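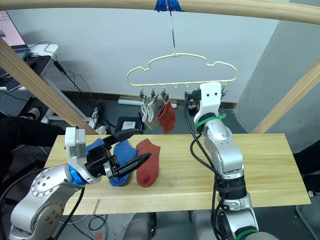

One blue sock and one red sock, both ankle length.

FOR IMMEDIATE RELEASE

Nandell Laundry Opens a Single Sock Exchange at All Three Shops

MARULANDA, 22nd February - I've been washing other people's clothes for 29 years, and I have wanted to send out this announcement for most of them. Starting today, anyone can walk into a Nandell Laundry with a sock that has lost its partner and walk out with one that matches, or comes close enough for wearing under boots. It's free, you don't have to be a customer, and you don't have to have lost the sock with us (though some of you did, and I'm sorry!).

My name is Rosalinda Mercado and I own Nandell Laundry. We have shops on Furov Street, at the Taltura bus station and in the old bakery building on Mill Road. If you've used any of them you've seen the basket by the folding counter where we put the socks that turn up in drum seals, behind dryers and inside fitted sheets. Inside fitted sheets is the big one, by the way. Please shake out your fitted sheets.

For years each shop kept its own basket and we'd clear it out every few months, which always bothered me. A perfectly good sock would sit at Taltura while its twin sat on Furov Street, left there by somebody who'd used one shop one week and the other the next. So last August we stopped throwing anything away, brought the baskets together and started sorting. When we finished going through the back room last month we had 1,065 single socks, washed and sorted by color and length. My sister came over to see it and laughed until she had to sit down.

How it works

Bring your sock in, clean please. There's a rack of shallow drawers near the front door in each shop, labeled by color, and inside each drawer the socks are split into ankle, crew and knee. Kids' socks have their own drawers lower down so kids can look for themselves. If you find a match, take it home. If you don't, you can leave yours for someone else, or fill out a card and we'll look for it at the other shops. Cards stay up for 3 months.

We've also bagged up 100 pairs that we matched ourselves while sorting. Those are on the counter and they're free too, one pair per person until they're gone. A lot of them are plain black, I won't pretend otherwise, but there are some lovely thick hiking socks and at least one pair with lobsters on them.

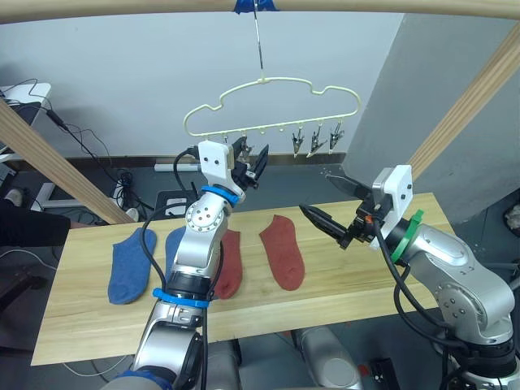 A few people have asked me what counts as a match. My answer is that you're the one wearing them. Reds are the trickiest, because they fade at such different speeds - one that's been washed hot all winter can come out closer to brick, and next to a newer one you'd swear they were never sold together. Blues are more forgiving. If you hold two navy socks up by the window and can't decide, take them.

While I have your attention, here's what I tell everyone who asks how to keep pairs together in the first place. Clip them at the cuff before they go in the hamper. Use a mesh bag for anything smaller than your hand. Check the rubber seal on a front loader every time, all the way around, including the bottom where the water sits. And turn socks inside out before washing if you want the color to last, then dry them on low or hang them up by the toe so the cuffs don't stretch.

Socks with holes are welcome as well, but please put them in the separate bin marked RAGS. We cut up the cotton ones for cleaning the machines, and they work better than anything I've bought for the job. No tights or slippers, please. We don't have the room.

The exchange is open whenever we are, 7 a.m. to 9 p.m. every day. The Mill Road shop has a step at the front, so if that's a problem use the side door by the parking lot or ring the bell and one of us will bring the drawers to you.

Reporters and photographers are welcome to stop by any morning. Furov Street has the most drawers and the best light, and I'm usually there until lunch. I'm happy to talk about socks for as long as you can stand it, and there's coffee.

About Nandell Laundry

Nandell Laundry is a family-owned business with three self-service shops in Marulanda, offering coin and card machines, wash-and-fold, and comforter cleaning.

Media contact: Rosalinda Mercado, owner, at the Furov Street shop

###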